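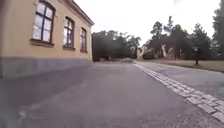
Papers > Street Surfaces > Edge Restraint

3.2 Granite edging at the Pamine site

The edging at Pamine was surveyed along 266 m, divided into bays of 20 m and a shorter closing bay. Every sett in the survey length was scored for rocking, spalling, and joint loss, giving 3226 records. Scoring followed the Tastby method, with one change: a sett with an open joint on two adjacent sides was entered as open even when it did not move under load.

Straight bays gave low scores. The joints were narrow and most held their original fill to within 20 mm of the surface. Losses were grouped near the ends of bays, where the bedding had been reopened for a cable duct and closed again with a weaker mix.
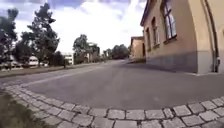 Curved bays need separate treatment, as a row of roughly square units can follow an arc only if the joints open on the outer side. The amount of opening depends on the radius and on the width of the unit, and the layer has little room to correct it on site. Where the setts bend around the corner beside the ochre building, the gaps read as dark lines between pale stones. Joint fill in these bays was scored on the outer side only, and the inner side was recorded as a note. Soil and grass had reached the back of the edging in two curved bays – both were kept in the data set, with the affected setts marked.

The asphalt next to the edging was recorded in less detail. Changes in tone were noted but not scored, given that patching, wear, and surface dust cannot be told apart by eye. Where a low curb replaced the setts, the bay was treated as a control.
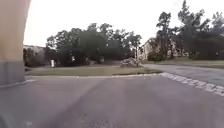
3.3 Wall base and road surface

At the building the asphalt is laid up to the plinth without a curb. Water falling on this part of the road must therefore be carried away by the cross slope, and the sett band on the far side acts as the low line. Levels taken in June confirmed a fall away from the wall in every bay but one. The exception lies beside a reinstated trench.

The plinth was checked for splash marks and loose render. It is darker and smoother than the plaster above it, and marks were recorded only when they could be found by touch as well as by sight.

Figure 4. Plastered wall with grey plinth; sett band crossing the asphalt on the right.

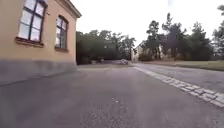 One respondent to the Indov circulation of the draft objected that a sett band should not be asked to work as a channel at all, and that a dished course would have kept its joint fill longer. The objection is reasonable for new work. At Pamine the band was already in place, and the survey was limited to its present condition. Dished courses are covered in Section 5 with the Ibrahim trial bays.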